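Support > Demonstration Recording > Dekero Head Kit > FAQ

Dekero Head Kit: Frequently Asked Questions

Applies to the current Dekero kit and to the recording service sold by Zupan. Pricing is on a separate page.

What is in the kit?
One head-mounted camera, one recorder that clips to a belt, 2 batteries, a charging cable and a hard case. The mount ring fits the supplied headband and the Jaltitz robot head. No other mounts are supported.

Can I use the same camera on a person and on a robot?
Yes. The lens, the mounting angle and the file format are the same in both cases. Run the alignment routine again after moving the camera from one mount to the other.

How long does a battery last?
79 minutes of continuous recording with the default settings. The recorder closes the current file before it shuts down, so a drained battery does not damage a session.

Does the wearer need gloves or markers?
No. Hand tracking runs on the video after upload and expects bare hands. Thin gloves lower the tracking score. Thick work gloves are not supported.

Which tasks can I record?
Any two-handed task within arm's reach. The standard task list covers sorting, packing, folding, wiping and picking up from the floor. Custom tasks need a written task sheet before recording starts.

Do transparent or shiny items cause problems?
Clear bottles and foil packs are harder to segment than matte cardboard. Glossy floors add reflections that can be mistaken for object edges. The review tool marks low-confidence segments, and these can be corrected by hand. Do not remove such items from the task to raise the score. A model trained without them will perform poorly on them.

How many clips do I need for one task?
The sorting package sold by Zupan contains 372 clips. Smaller orders are accepted, but the acceptance test is only run on full packages.

Is text on packaging a problem?
No. Labels may be in any language. Names, addresses and shipping labels should be covered before recording. Faces are blurred during upload.

Where is the footage stored?
On the recorder until upload, then on the server you select during setup. Local storage is available with the Pudcombe option. Deleted sessions cannot be restored.

What does the warranty cover?
The camera and recorder for 2 years. Headbands and batteries are treated as consumables.

Comments (4)

Boonmee Sombatkul
Does the alignment routine need the printed board every time, or only on first use?

Dekero Support
Every time the mount changes. If the camera stays on the same mount, the stored values are kept.

Valbona Kelmendi
Battery figure matches what we get. The belt clip is weak, though. Ours opened twice when the wearer crouched down.

Boonmee Sombatkul
Same with the clip. We tape it.

Related items
Writing a task sheet
Correcting segments in the review tool
Pudcombe local storage: setup
Jaltitz head mount: alignment

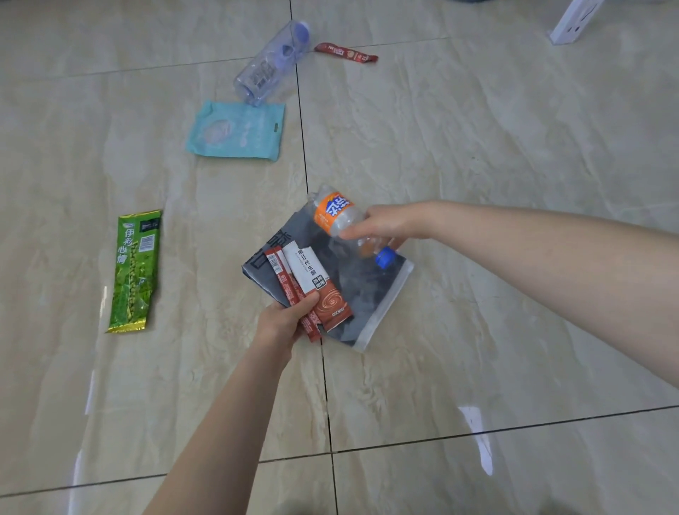
Floor sorting task, head camera view: drink bottle in the right hand, flattened packaging in the left.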